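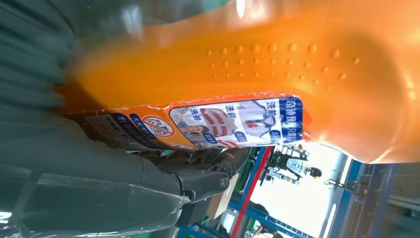 2019-12-13

Up before seven to get the utility room done while the boiler man was still expected. He didn't come. Rang Wasevach at ten and was told the afternoon, rang again at three and was told April for the full service, though they can send somebody sooner if it stops altogether. It hasn't stopped. It knocks when it starts up and the pressure drops overnight. I topped it up and left it.

The orange bottle is the stain stuff Leokadia left when she moved out of the upstairs flat. The label is in Chinese, which I can't read, apart from the pictures. There is a man in a shirt with red stripes, a woman in light clothes, and a red circle with a line through it over a little drawing. I take that to mean there is something you mustn't do, and I would like to know what before I put it near the wool. Wrote to her at lunchtime to ask. She replied that two of the captions say "before washing", so it goes on the mark first and then the thing goes in the machine as normal. She wasn't sure about the red circle without seeing it properly and said to keep it off anything good until she had looked. The top edge of the label is torn.

Tried a little on the old blue tea towel with the curry on it, then washed it at forty with the other kitchen things. It is on the airer now. I'll look in the morning in daylight, as the bulb in there makes everything yellow.

The shelves took most of the morning. I had everything down onto the floor and wiped the boards with hot water and soda. The back of the bottom one was black where the pipe sweats, so I did that twice and have left the door open. Threw out a box of washing powder gone solid, the furniture polish that had leaked, and a packet of dye I bought for the curtains in the old house. Kept the shoe things. Found the missing key for the meter cupboard inside a jar of pegs.

Teodor came at twelve with the shelf brackets. He had been to Kaczorowski for them, and they only had the long ones, so the new shelf will stick out further than I wanted. We held one up against the wall and the door still clears it. He put up 4 and would not stay for soup. He says the wall is poor above the socket and I shouldn't load that end, so the heavy bottles will stay low down and the cloths and bulbs can go up there.

I paid him for the brackets and the plugs and he rounded it down. Must remember his drill bit, which is on the windowsill.

Bills in the afternoon. The electric was 91, which is more than I thought but less than last winter. The Nirkex people have sent another letter about the windows, 1260 for the back two with the fitting, and it says the price holds until the new year. I don't believe it will be any different in January. I have roughly 3000 put by for the house and the gutter has to come out of that first, so the windows can wait. I'll put more tape round the small one.

Went out at four for bread and stamps. Raining, and dark by the time I came back. The post office had a queue to the door with parcels, so I bought the stamps at the newsagent and wrote the last of the cards at the table when I got in. Still to do: Aunt's, the people at Fesasine, and the neighbours on the corner whose surname I have never got right. I will put "all at number nine".

Soup and toast for supper. Put the shelf things back in the order I use them: powder and liquid at the front, vinegar and soda behind, brushes in the bucket. The orange bottle is on its own at the end until I hear from Leokadia.

Boiler knocked twice at nine. Pressure the same as this morning. Bed.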